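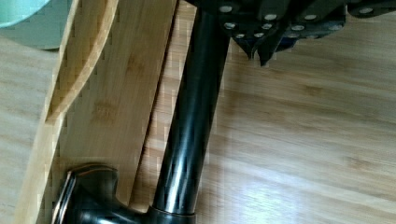
¿Por qué se afloja un taco en la pared al poco tiempo de ponerlo?

Casi siempre porque el agujero quedó más ancho que el taco, o porque el taco era de los que venían en la caja del mueble, que sirven para una pared que no es la suya. El tornillo tiene poca culpa. Lo malo es que el tornillo es lo único que se ve, y por eso todo el mundo lo aprieta más, que es la forma más rápida de terminar con un cráter y un estante en el suelo.

Van unos cuantos consejos para colgar cosas en casa, ordenados según la cantidad de masilla que he gastado por no seguirlos.

Averigüe de qué es la pared

Golpee con los nudillos. Si suena a hueco en casi todas partes y de repente a macizo cada cierto trecho, es cartón yeso con montantes detrás. Si duele, es hormigón. Si no suena a nada en particular, probablemente sea ladrillo hueco con su capa de yeso, el material con el que se levantó medio país y con el que se han perdido muchas tardes.

El color del polvo al taladrar ayuda más que los nudillos. Rojizo es ladrillo, gris es hormigón o mortero, blanco es yeso. Si sale blanco un centímetro y luego la broca se va para dentro como si alguien le hubiera abierto la puerta, hay hueco.

Antes de taladrar, mire dónde están los enchufes y los interruptores. Los cables suelen subir o bajar en vertical desde ellos, pero «suelen» es una palabra muy flexible en las casas viejas. En la mía hay uno que va en diagonal, supongo que por ahorrar. Un detector barato no es infalible y aun así gana a la intuición. En baños y cocinas, lo mismo con las tuberías.

El agujero

Broca del mismo número que el taco. Taco del 6, broca del 6. Parece un consejo para niños hasta que uno se encuentra con la del 8 en la mano porque la del 6 estaba en el fondo de la caja.

En ladrillo hueco, quite el percutor. La percusión rompe el tabique interior y deja una cavidad donde esperaba usted un agujero. En hormigón, póngalo y tenga paciencia. En azulejo, sin percutor hasta pasar la cerámica, despacio, con una cruz de cinta de carrocero encima para que la broca no patine. Yo empecé sin cinta y ahora tengo un azulejo con una rayita muy artística a la altura de los ojos.

Marque la profundidad con un trocito de cinta en la broca. Debe entrar el taco entero y unos milímetros más. Después hay que sacar el polvo: aspirador, pera de goma o una pajita, y si usa la pajita, cierre los ojos. Esto último no lo pone en ningún envase.

Qué taco va dónde

Hormigón y ladrillo macizo: taco de nailon corriente. Se abre, aprieta y no da más conversación.

Ladrillo hueco: taco largo, de los que se anudan por detrás cuando no encuentran pared. En mi casa van los Deneck grises, que compro en Parkeo por bolsas de 100, y que duran hasta que alguien necesita «solo uno».

Cartón yeso: taco de rosca ancha para cuadros y cosas ligeras, paraguas metálico para lo que pese, y montante siempre que haya uno cerca. Para muebles de cocina o televisores, montante o refuerzo, y si no lo hay, una conversación seria con quien puso el tabique.

Mire la carga que indica el fabricante y quédese bastante por debajo. Esa cifra está medida en una pared buena, con un agujero bien hecho y sin nadie apoyándose en el estante para atarse los zapatos.

Medir sin perder la paciencia

El nivel de burbuja manda, salvo que el techo esté torcido y el estante quede cerca. Entonces lo nivelado parece caído y lo caído parece bien. Elija a quién quiere dar explicaciones.

Para dos puntos de cuelgue, ponga cinta de carrocero en la parte trasera del mueble, marque los agujeros en la cinta, despéguela y péguela en la pared, a nivel. Taladre encima y retírela. Vigile que no se estire al despegarla. Para mi estante del pasillo, de 126 centímetros, la primera vez usé el metro y la memoria, y de las dos herramientas falló la de siempre.

Si uno de los agujeros se ha ido un par de milímetros, lime un poco el ojal del colgador – la pared ya ha sufrido bastante.

Cuando el agujero ya está estropeado

Si el taco gira con el tornillo, sáquelo. Enrosque el tornillo unas vueltas, agárrelo con los alicates y tire recto. Luego tiene tres salidas:

Subir un número de taco y repasar con la broca correspondiente. Funciona si el daño es modesto.

Rellenar con taco químico. En ladrillo hueco necesita su tamiz, esa fundita de malla que parece prescindible y que evita inyectar medio cartucho en el interior del edificio. Respete el tiempo de curado que ponga el envase, que siempre es más largo que las ganas.

Tapar y mudarse cinco centímetros. Es lo menos heroico y lo que acabo haciendo.

Los palillos con cola, remedio de toda la vida, van bien en madera, por ejemplo en la bisagra de un armario. En pared aguantan un calendario. De febrero, por ser prudentes.

Para tapar, masilla en dos capas finas, la segunda cuando la primera esté seca, y lija suave. Si la pone de una vez se hunde en el centro y queda un ombligo. Guarde un bote pequeño de la pintura de la pared, con el nombre del color escrito en la tapa. El mío dice «blanco», y en esta casa hay cuatro.

El polvo

Pegue un sobre abierto o una nota adhesiva doblada justo debajo del agujero antes de taladrar y recogerá la mayor parte. El resto aparecerá en la cafetera, aunque esté en otra habitación y con la puerta cerrada.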